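Maintenance and Setup of the Two-Arm Cell at the Nakinar Bench
Project report, submitted 11th August

1. Scope

The report covers the wiring, finger calibration and routine care of the two-arm cell. Motion planning and the task software are outside the scope. Work was done on the hands, the wrist connectors and the cables between the wrists and the base. The log for the period holds 3,654 finger closures, counted by the Sakby controller and not corrected for aborted runs.

2. Power-up and zeroing

The cell is started with both arms clear of the table. The controller is switched on first, then the arms, then the hands. After the hands report ready, each finger is driven to its open stop and the position is stored as zero. The thumb is zeroed last.

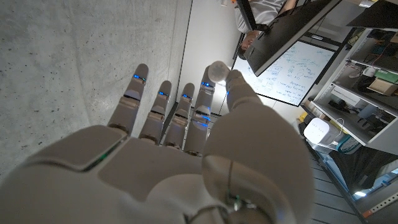
Zero offsets are written to the hand's own memory and are lost if supply is cut during the write. We therefore wait 60 seconds before touching the main switch. A visual check is made before the first grasp and entered on the start sheet. The sheet has one line per finger for the blue lights at the joints (the finger next to the thumb has two of them) and one line for the green light on the back plate. If a line can't be filled in, the hand is powered down and its connector reseated.

Offsets drifted most in the thumb. Rezeroing once per session kept the drift inside the tolerance in the Pryor procedure, which the bench already used. No change to the procedure was needed.

3. Cable routing

Most stoppages in the log came from the wrist connectors. In the original routing the main cable left the wrist with too little slack, and turning the forearm loaded the plug sideways. The clamp was moved back toward the elbow and the loop was lengthened. 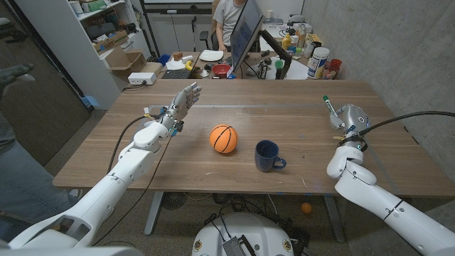
With the longer loop, the plug stayed seated over the full forearm range. The loop must still clear the table edge when the arm is lowered. We checked it by moving each joint alone at low speed, then both arms together. The small connectors near the wrist are pushed home by hand and pulled once. Their wires are left free, as ties placed close to the plugs had caused two of the breaks.

4. Tool grasp check

A thin-handled tool is harder to hold than a ball or a mug, so it is the more useful test after a repair. The thumb meets the fingers near the end of its travel, where an offset error shows most.
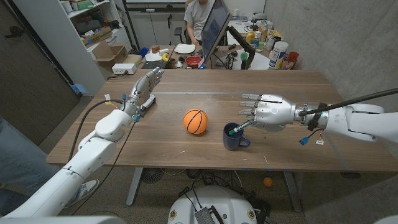
A comment on the draft asked whether the grasp check ought to come before the cable check, given that a bad offset can be found without moving the arm at all. We kept the cable check first. A loose plug produces finger errors that look like bad offsets, and rezeroing in that state stores wrong values.

The check was repeated with a light plastic cup at reduced grip force. Of the faults entered in the log, 9 appeared at this step and had not been seen with the heavier objects. All were cleared by rezeroing the thumb.

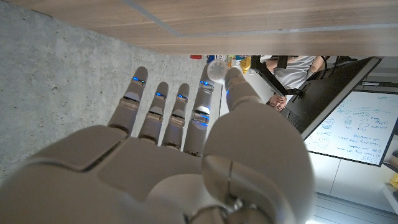

Figure 4. Small white cup between the thumb and the nearest finger.

5. Open items

The Fukuswood clamp inserts wear on the inner face and should be inspected weekly. One spare wrist cable is in stock. The start sheet has no field for clamp position, and one should be added before the next group takes over the cell.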